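Sunday, and I finally got back to the knee on our biped. If you read my March post you know the right one had been creeping out of calibration after every long session, and I'd been putting it off (it's a fiddly job!).

Selorm Yakubu talked me through it over the phone. Back out the 6 actuator screws, reseat the cable plug, then run the zeroing routine 2 times before trusting it with any weight.

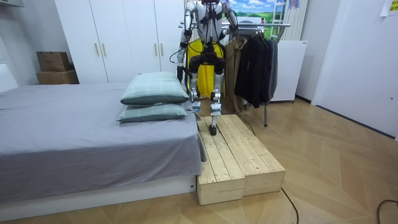
The Monell firmware still wants the legs zeroed one at a time, left first, and if you mix up the order you get to start over. Ask me how I know. I also swapped the cable ties for soft straps, because the old ones were chewing into the sleeves at the knee. Next up is the left elbow, which has been clicking since Zuzanna borrowed my good hex key...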